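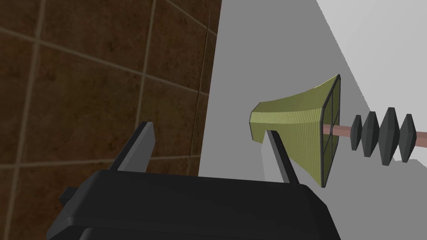 ## The slow comeback of the mending table

My grandmother kept a cookie tin that never once had cookies in it. You know the one. Buttons, snaps, a card of hooks and eyes with half the hooks gone, three thimbles and a tape measure so stretched out that everybody in the family came up an inch short. I inherited it when I was 15 and I did nothing with it for years, apart from moving it between apartments.

Then last February the elbow went on my favorite sweater, a green one I'd worn through two jobs and one very bad haircut, and I did what I always do. I put it on the chair. (Everyone has a chair, right? The chair where clothes go to wait?) By the time I dug down to the bottom of the pile there were two shirts without buttons, a coat with a hanging lining and a pair of jeans I'd given up on completely.

My neighbor Noura Smadi saw the pile when she came by to return a pan. She picked up the jeans, stuck her thumb through the hole and told me to bring the whole lot over on Thursday.

### Thursday nights at Smadi

Noura runs a small alterations shop, called Smadi after her father, who opened it. During the day it's hems and zippers and the occasional wedding emergency. On Thursdays she pushes the pressing table against the wall, puts out folding chairs, and anybody who wants to can come in and fix something. You pay $4, which covers thread and tea. The tea is strong enough to stand a needle in.

I was terrified, to be truthful. I'd pictured a room full of people with perfect tiny stitches, and there were a couple of those. But there was also Hadi Akl, who drives a delivery van and was sewing a pocket back onto his work jacket with what looked like fishing line. It was fishing line. He says it's outlasted two zippers.

That first night I learned to darn. Noura handed me a wooden mushroom, a long blunt needle and some yellow wool, and showed me how to lay the threads one way across the hole before weaving back over and under. Mine came out looking like a waffle somebody had sat on. I loved it! I wore that sweater to work the next morning and pointed my elbow at people.

### Everybody has a theory about thread

One thing you find out fast is that menders argue. Carla Masri, who has been coming the longest, won't have polyester thread anywhere near cotton and will tell you so while you're threading it. Ida Ehlers thinks that's nonsense and uses whatever's on the bobbin. They sit next to each other every week.

They also disagree about whether a patch should show. Carla likes hers hidden, matched so closely you'd have to turn the thing inside out to find it. Ida puts red squares on everything. She has a canvas bag she bought 44 years ago, and I doubt there's much of the original bag left in it by now.

I go back and forth. I hid the repair on my coat lining because the coat is the one grown-up thing I own. The jeans got a big flowered patch on the knee, cut from an old pillowcase, and I've had more compliments on them than I ever did when they were new.

### What's in my tin now

I asked Noura what a beginner really needs, hoping for a good excuse to go shopping. She was no help at all. Two sizes of needle, she said, decent scissors that never touch paper, black thread, white thread, gray thread. Gray disappears into nearly everything, and I'm now the sort of person who brings that up at dinner.

I did buy myself the darning mushroom. And a little pair of snips. And, fine, some more wool - the yellow ran out.

The tin is fuller than my grandmother ever had it. I tried sorting the buttons by color one rainy Sunday and quit halfway through, so now there's a neat jar of blue ones and a heap of everything else. Some of them I remember from her cardigans. One big brown one came off my grandfather's overcoat, and it's now holding Hadi's jacket closed, which I think would have pleased them both.

The chair, meanwhile, has one sock on it. I'm taking it over on Thursday.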